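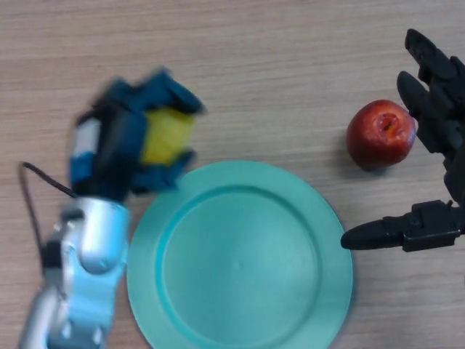

Figure 3. Teal plate on the light wooden tabletop, no fruit on the plate, with the red apple to the right.

3. Materials and Setting

3.1 Tableware

Three plates were used in the main study: one white, one teal and one dark gray. All three were round and unpatterned. Plates with printed borders, glaze speckle or lettering had been used in the first pilot and were dropped, as participants commented on the decoration when asked to comment on the fruit.

The teal plate (Figure 3) needs a fuller account than the other two. Its color is not uniform. The wide rim is a lighter aqua green, and the shallow recessed well is a slightly deeper turquoise, with a soft circular ridge between the two. A tiny dimple marks the approximate center of the well. We considered two ways of coding this plate, either as a single color or as a rim color and a well color. The second was adopted. Wherever contrast values are reported in Section 4, they refer to the contrast between the fruit and the part of the plate directly beneath it, and where an item rested across the ridge the value for the well was used.

The white and dark gray plates came from the Ramau range. Each was a single color throughout, so the distinction between rim and well is one of shape only. The coding sheet kept both fields for all three plates in order to avoid a separate form, and the duplicated entries for the white and gray plates were collapsed before analysis.

Rim width was matched by eye at selection and then checked with calipers. The gray plate had the narrowest rim and the white plate the widest. The difference was small compared with the size of an apple, but it affects the borderline cases discussed in Section 3.5, where an item placed near the edge may be read as "on the rim" on one plate and "in the well" on another. We did not correct for this in the placement codes. The uncorrected codes are used throughout.

3.2 Fruit

The item set consisted of red apples, yellow lemons, green pears and small oranges. Real fruit was used in the pilot. In the main study it was replaced by painted replicas supplied by Granström, with the exception of a short comparison block run at the end of each session. Replicas hold their color and outline over many sessions, and they do not leave juice or stem fragments on the plate. They are also lighter than fruit of the same size, and several pilot participants remarked on this when handling them. Handling was therefore moved to the end of the session, after all judgments of arrangement had been recorded.

Apples were chosen with little variation in shade over the surface. Streaked or two-tone apples gave inconsistent contrast readings depending on which side faced the viewer. Stickers were removed, and any adhesive left behind was wiped off with a damp cloth. Lemons were accepted only if the ends were blunt enough for the fruit to stay where it was placed. Elongated lemons rolled toward the ridge on all three plates and could not be kept in the central position without support.

Oranges gave the least trouble in placement and the most in color. Under the lighting described below, the orange and the table surface were closer in hue than we had expected, and items lying directly on the wood were rated as less distinct than the same items on any of the plates. Data from oranges lying off the plate are included in the totals but are marked separately in Table 2.

3.3 Table surface

All arrangements were made on a light wooden tabletop with fine horizontal grain, pale beige to tan. The grain direction was kept parallel to the participant's edge of the table. In the second pilot the table had been turned through a right angle between sessions during cleaning, and the change was noticed only when overhead records were compared. Lines running away from the viewer appeared to affect where participants judged the middle of the table to be. Strips of tape were afterward fixed to the floor at each leg.

No cloth, placemat or tray was used. A plain mat would have given a more even background and simpler contrast measurement, but it introduces a second boundary around the plate. Earlier work in our group on table setting found that participants centered the plate on the mat and then judged the fruit relative to both outlines. Bare wood avoids the problem at the cost of a background with some texture. To summarize the wood as a single value, readings were taken at several points on the surface and averaged with the Zorkix color software. The darkest and lightest grain lines were retained as bounds.

The surface was wiped between sessions with a barely damp cloth and left to dry before the next participant was admitted. Polish was avoided. A polished area near one corner, left over from earlier use of the table, produced a visible highlight and was kept outside the working area.

3.4 Lighting and seating

Illuminance at the table surface was set to 700 lux, measured at the center of the working area with no plate present. Window blinds were kept closed. Overhead lighting was diffused to reduce highlights on the plate rims, although a glazed rim will return some highlight under any practical arrangement. Participants who mentioned glare were asked to point to it, and its position was noted on the session sheet. Most such remarks concerned the dark gray plate.

Participants sat in a chair of fixed height. Seat position was adjusted so that the near edge of the table was within comfortable reach, and the nearest point of the plate rim was 30 cm from that edge in all fixed-position trials. This is farther away than a plate would normally sit at a meal. The distance was chosen so that the full outline of the plate and any loose items beside it could be taken in without moving the head.

3.5 Placement categories

Each item was assigned to one of four placement categories: center, well, rim or table. "Center" was used when the item covered the midpoint of the well. On the teal plate the dimple served as the reference. On the other two plates, which have no such mark, the midpoint was found with a paper template laid over the plate and then removed. "Well" was used when the item rested inside the ridge without covering the midpoint, and "rim" when any part of its base touched the raised area. "Table" was used for items resting directly on the wood.

An item was coded by its point of contact and not by its outline as seen from the chair. The distinction matters for apples, which are widest well above the base. An apple resting just inside the ridge will overhang the rim when seen from above, and coders working from overhead records alone tended to assign it to the rim. Coders were instructed to use the side view whenever the outline crossed the ridge. Items not resting on any surface at the moment of coding were left uncoded until they had been set down.

Loose items on the table were given an additional code for side, left or right, and for distance from the plate in plate radii. An apple beside the plate was the most common reference item in the study. It was always placed first, before any item went onto the plate, so that every participant judged the growing arrangement against something of known size and color. Its side was alternated across participants. It was never placed in front of the plate, where it would have hidden part of the near rim.

The coding scheme was drafted by Lionel Mapplebeck during the pilots and was revised twice. The first revision added the table category. The second merged two rim categories, near and far, which coders had been unable to separate reliably. Disagreements that remained after the second revision mostly involved lemons lying along the ridge. These were settled by discussion and entered with a flag. Excluding the flagged cases did not change the direction of any result in Section 4.

3.6 Participants and procedure

A total of 166 participants completed the main study. All reported normal or corrected color vision and were screened with a short plate-based color test before being shown to the table. Participants who had taken part in a pilot were not eligible.

Each participant saw all three plates in an order fixed by a rotating schedule. A trial began with the plate in position, the apple beside it and nothing on the plate. The participant was asked to look at the table for 30 seconds and then to rate, on a printed scale, how full the plate would seem if the apple were moved onto it. Items were then added one at a time. After each addition the participant rated fullness, balance and tidiness. The word "tidiness" was left undefined on the rating sheet, and participants who asked were told to use it as they would at home.

Ratings of the plate before any item was added served as the baseline. We had at first intended to begin with one item already in the well, following the usual practice in portion studies. In the pilots this caused participants to treat the first item as fixed and to arrange their judgments around it, including on trials where it lay plainly off center. Starting without fruit on the plate removed that anchor and also gave a direct measure of how large each plate was taken to be. The teal plate was judged larger than the white plate at baseline by most participants. Whether this follows from the lighter rim surrounding a deeper well, or from the overall color against the pale wood, cannot be decided from three plates, and a follow-up set in which rim and well colors vary independently is being prepared with Nustier.

Between trials the plate was removed and its underside wiped. Replicas were returned to a covered box out of the participant's view. Participants were not told how many items would be added, and the number varied from trial to trial. Ratings made after the final item are analyzed separately from intermediate ratings in Section 4.3.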